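A Standard for Handling Begins with the Package

By Ludivine Joly

The written rules that govern small automated handling devices are strong on force limits, emergency stops and operator distance. They say very little about the thing being held. In January our working group at Hukumus finished its review of 39 handling procedures submitted by member sites, and only 7 of them stated which part of a package the jaws may touch. I believe the next edition of the Kurska Guideline should make that statement mandatory.

Packaged snacks are a useful place to begin. They are cheap, they are found in every household, and they carry printed information that the law in most countries requires. A grip that hides or creases that information has damaged the product, even when the food inside is unharmed.

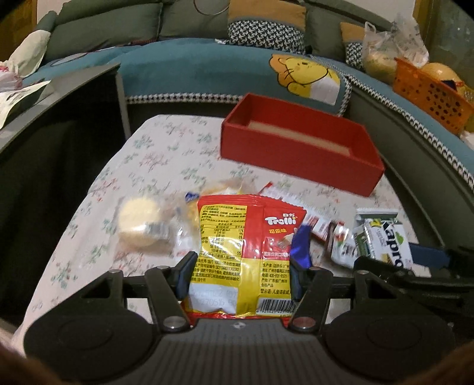 Candy packet held upright between the jaws, with its barcode in view.

The present guideline treats a pick as complete when the item has left the surface and has not been dropped. I consider this too narrow. A procedure should also require that the date code and barcode remain readable after release, and the person in charge should sign for that check in the same way as for any other. Jianguo Cao, who chaired the review, has argued that such a rule would slow down testing. He may be right. His own estimate is 11 additional minutes per session, and I would accept that cost.

A second weakness concerns arrangement. Many of the submitted procedures assume items placed singly, at even distances, on a plain surface. Homes do not offer these conditions. Packets lie across one another, tablecloths have patterns, and a clear wrapper lets the color of the cloth show through. A site that reports results only from tidy layouts should be required to say so on the first page of its report. Dehua Xiong and Qiuyue Liao proposed wording to this effect two editions ago, and it was moved to an appendix that few people read. It belongs in the main text.

The same applies to the place where items are to be put. If the task is to fill a box, the procedure should give the position of the box, state whether it has a lid, and record whether it was empty at the start. 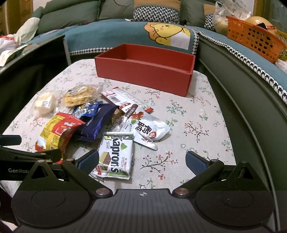 What the Guideline Should Require

I would ask for one added clause, short enough to be remembered: each procedure shall name the permitted contact area, the arrangement of the items, and the condition of the receiving container. Sites that cannot yet meet it should be given until the following edition, and their certificates should carry a note in the meantime.

Jingyi Fang has asked whether small workshops can afford the extra paperwork. The form we have drafted fits on a single sheet, and the Xie office has offered to supply it without charge.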